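How to Keep Fruit and Vegetables Fresh Without a Big Refrigerator

Updated 17 November 2021

A small refrigerator fills up fast. If yours is the kind that fits under a counter, you have probably thrown out a bag of salad that froze against the back wall, or found a soft cucumber behind the milk. Much of what people put in the refrigerator does fine somewhere else in the kitchen, at least for a few days. The steps below are the ones I use in a one-room apartment with a half-size Collero refrigerator and no pantry.

What you need

A thermometer that can sit on a shelf
Two or three shallow boxes or trays
Paper towels or a clean dish towel
A few paper bags
A marker and some tape

The thermometer is worth buying. Mine is a cheap Stesamau with a dial, and it showed me that the cabinet over the stove was the warmest place in the kitchen. I had been keeping potatoes in it.

Step 1: Find your cool spots

Leave the thermometer in one place overnight and read it in the morning, then again in the late afternoon. Move it and repeat. Try the floor of a closet, the cabinet farthest from the stove, a windowsill on the north side and the shelf nearest the door. Write down the readings. You are looking for a place that stays cool and does not change much between morning and afternoon.

Keep away from the top of the refrigerator. It looks handy, but the warm air from the back rises there. A shelf above a radiator is no good either, even if it was fine in September before the heat came on.

Step 2: Sort what you bought

Do this when you get home, before anything is put away. Make one pile for the refrigerator and one for the room.

Refrigerator: leafy greens, berries, green beans, broccoli, carrots, anything already cut.

Room: potatoes, onions, garlic, whole winter squash, bananas, tomatoes, and most fruit that still needs to ripen.

Some things can go either way. Whole citrus keeps well on a counter for about a week and longer in the cold. Whole cucumbers do not like real cold, so if you plan to eat one in the next couple of days it can stay out. Once it is cut, wrap it and put it in the warmest part of the refrigerator, usually the door or the top shelf.

Step 3: Separate the ones that ripen others

Apples, bananas, pears, avocados and ripe tomatoes give off a gas called ethylene. It makes nearby produce ripen and then spoil sooner. Cucumbers, leafy greens and broccoli are quick to suffer from it. Keep bananas on their own. Keep onions and potatoes in different places too - potatoes sprout sooner when the two are stored together.

If you want to ripen an avocado or a hard pear, use the same effect. Close it in a paper bag with a banana and check it every day.

Step 4: Use shallow boxes

A deep bowl looks nice, but the fruit at the bottom gets bruised and you do not see it until it smells. A shallow box holds one layer, so a bad spot shows up right away. Shoe box lids work. So do the trays that oranges are sold in. I like a light-colored inside, as leaks and dirt are easier to see against it. Leave space between pieces so air can move around them.

Wipe out the box whenever you empty it. For cardboard, use a barely damp cloth and let it dry fully before you put anything back. Replace it if the bottom has gone soft.
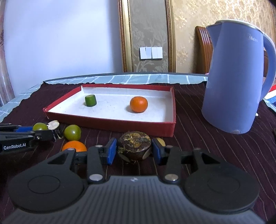
Step 5: Do not wash until you are ready to eat

Water left on the skin helps mold grow. Brush off loose dirt with a dry towel and leave the washing for later. Salad greens are the exception if you have time to dry them well. Spin them, roll them in a dry towel, and put the whole roll in a bag in the refrigerator.

Step 6: Label and check

Put a strip of tape on each box with the date you bought what is in it. Every other day, turn each piece over. Take out anything soft, wet or moldy, and use the bruised ones first. Soft tomatoes can go into a sauce, and brown bananas can be peeled and frozen.

If things still spoil too soon

Check the temperature again, as a cool spot in winter may be a warm one by summer. Then look at how much you buy. I used to shop once a week at the Protitz market and bring home two full bags. Now I go twice and carry less - the food lasts because it gets eaten.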